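Der Kunststoffkorb

Unter einem Kunststoffkorb versteht man einen oben offenen Behälter aus gespritztem Kunststoff, dessen Wände meist durchbrochen sind. So würde es jedenfalls im Wörterbuch stehen, und für dieses kleine Haushaltslexikon habe ich lange überlegt, ob ich überhaupt mehr dazu schreiben soll. Dann habe ich bei mir in der Wohnung nachgeschaut und 12 Stück gefunden (den im Keller mit den Blumenzwiebeln habe ich erst später entdeckt, der zählt nicht mehr mit). Also bitte, ein eigener Artikel!

Bezeichnungen

Je nach Gegend und Familie heißt das Ding Korb, Körbchen, Kiste oder Wanne. Bei uns zu Hause war alles mit Löchern ein Korb und alles ohne Löcher eine Wanne, und daran halte ich mich bis heute. Eine Stapelkiste hat für mich außerdem einen verstärkten Boden. Darüber kann man streiten, ich habe das auch schon getan.

Material und Herstellung

Die meisten Haushaltskörbe bestehen aus Polypropylen, manche auch aus Polyethylen. Beides ist leicht, lässt sich gut abwaschen und verträgt einen Schubs. Hergestellt werden sie im Spritzguss: Das geschmolzene Granulat wird in eine Form gedrückt, kühlt ab und fällt als fertiger Korb heraus. Wer einen Korb umdreht, findet am Boden oft noch den kleinen Anspritzpunkt, eine Art Nabel. Ich mag den ja.

Empfindlich ist das Material vor allem gegen Sonne. Mein erster Korb von Serra stand 9 Sommer lang auf dem Balkon und ist mir dann beim Hochheben in der Hand zerbröselt. Seitdem kommen bei mir alle Körbe im Oktober rein und bleiben auch im Frühling drinnen.

Form und Wand

Runde Körbe sehen nett aus, verschenken aber im Regal ziemlich viel Platz. Eckige lassen sich dicht nebeneinander schieben, und wenn die Wände leicht schräg stehen, passen leere Körbe ineinander – ein Segen in kleinen Küchen.

Die Öffnungen in der Wand sparen Material und lassen Luft an den Inhalt. Es gibt runde Löcher, Rauten, Waben und Schlitze. Senkrechte Schlitze sind mir am liebsten, da komme ich mit der Spülbürste gut durch, während sich in den Waben mit der Zeit alles Mögliche festsetzt. Oft liegen die Schlitze in zwei Reihen übereinander, dazwischen bleibt ein geschlossener Streifen stehen. Dazu kommt ein dickerer Rand, der den Korb steif hält und beim Tragen nicht so in die Finger schneidet.

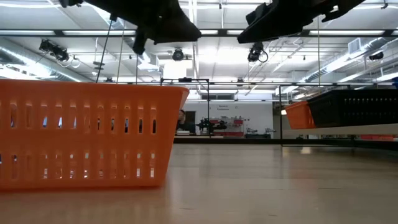
Bei den Farben bin ich voreingenommen, Orange gewinnt immer. Man findet es im vollen Regal sofort wieder, und auf hellem Holz sieht es einfach fröhlich aus. Meine Reihe von Onetti gab es auch in Grau, aber wozu?

Verwendung und Pflege

Hineintun kann man fast alles, was trocken ist und nicht durch die Schlitze rutscht: Zwiebeln, Geschirrtücher, Spielzeug, Wollknäuel, Putzmittel. Für Stifte und Wäscheklammern lege ich ein Stück Pappe auf den Boden. Zum Saubermachen reichen warmes Wasser, ein Spritzer Spülmittel und eben die Bürste. In die Spülmaschine stelle ich nur die kleinen, der große von Brirham hat sich darin einmal so verzogen, dass er seitdem auf zwei Ecken wippt. Er steht jetzt im Flur und sammelt Mützen.

Siehe auch: Wäschekorb, Stapelkiste, Schublade (Einteilung)

Stand: 21. Februar 2024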